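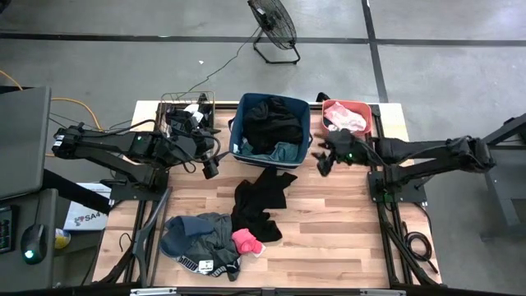 Irnurstead Back Care Group — Tips for Home

Most of the people who come to our sessions can tell you which household job sets their back off. Usually it's one that involves bending and turning together. The tips on this page were put together by Snežana Georgiou from what members have tried. They are for ordinary stiffness and mild aches. If you have numbness, leg weakness, or pain after a fall, see a doctor first.

Vacuuming

Stand with one foot ahead of the other and move your weight between them as you push. Keep the handle close to your hip. Do one room, then stop for 5 minutes, even if you feel fine. Members who do the whole downstairs in one go are the ones who pay for it the next day.
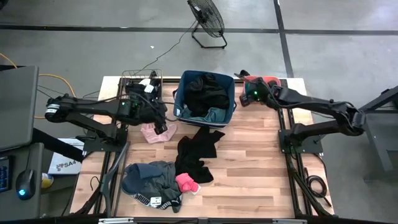

Washing dishes

Open the cabinet under the sink and rest one foot on the ledge inside. Switch feet when you change from plates to pans. If your sink is deep, set the dish pan on top of an upturned one to bring the work up a little.

Soak anything burned on. Scrubbing hard with your shoulders hunched does your neck no good either.
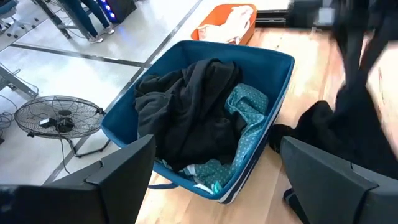
Making the bed

Kneel on a folded towel to tuck in the corners. Walk to the other side of the bed — don't stretch across it. Fatos Vasić moved his bed 2 feet away from the wall last June and says it made more difference than the new mattress.

Heat and cold

A heat pack for 15 minutes before chores loosens some people up. Others like a cold pack afterward. Wrap either one in a thin towel and never fall asleep on it.

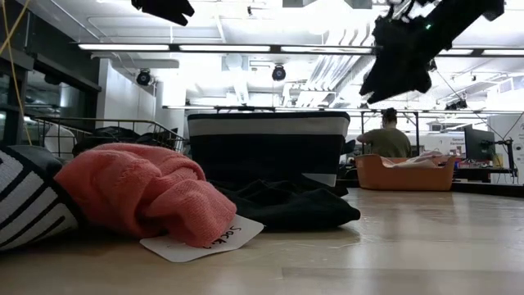

Check your skin when you take the pack off, and leave a good gap before using it again. Don't use heat on a part of your back where you have poor feeling.

Page last changed April 22, 2018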